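4. Setting up the Solheim descaling routine

Read this section before you pour anything into the tank. The packet instructions that come with Ivow sachets differ from ours, and we would follow ours. Theirs ask for twice the powder, and we have yet to see the extra do any good.

Before you start

You need one sachet, 900 ml of cold tap water and a jug that holds the lot. Filtered water is often recommended for this job. We can't see why, as the whole amount goes down the sink.

1. Switch the kettle off at the wall and let it cool.
2. Lift out the spout filter and put it to one side.
3. Dissolve the sachet in the jug. Stir until no grains are left at the bottom.
4. Pour the mix into the kettle and close the lid.
5. Switch on at the wall and hold the Clean button for 6 seconds. The light turns amber.
6. Leave it alone until the light goes out.
7. Empty the kettle, then fill, boil and empty it 2 more times with plain water.

CAUTION: Never mix descaler with bleach or any other cleaner. Do not drink the water from step 7, however clean it looks.

Note: The Jelta base has no Clean button. Boil the mix once by hand, switch off and let it stand until cold. 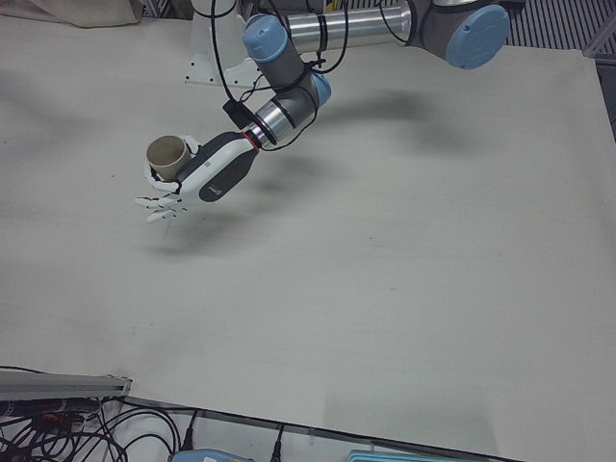

Hardness settings are where most people go wrong, and the test strips sold for the purpose deserve some of the blame. Two strips from one pack can disagree. Dip the strip in a sample of cold water and read it in daylight against the chart inside the back cover. A small tan paper cup like the one held in the hand in the picture will do for the sample, provided it hasn't had coffee in it. If the strip falls between two colours, choose the harder setting.

To change the setting:

1. Press and hold Menu until the light blinks.
2. Press once for soft water, twice for medium, three times for hard.
3. Wait for the light to go steady.

Note: The meter on the Vivier model counts litres boiled and asks for a clean at 3000, whatever your water is like. Treat this as a guess. In a hard water area you will see white flakes well before then, and you should go by the flakes.

CAUTION: Vinegar is not a free substitute for descaler. It leaves a smell in the lid seal, and a seal spoiled in this way is not covered by the guarantee.

If the amber light comes back straight after cleaning, turn to section 7.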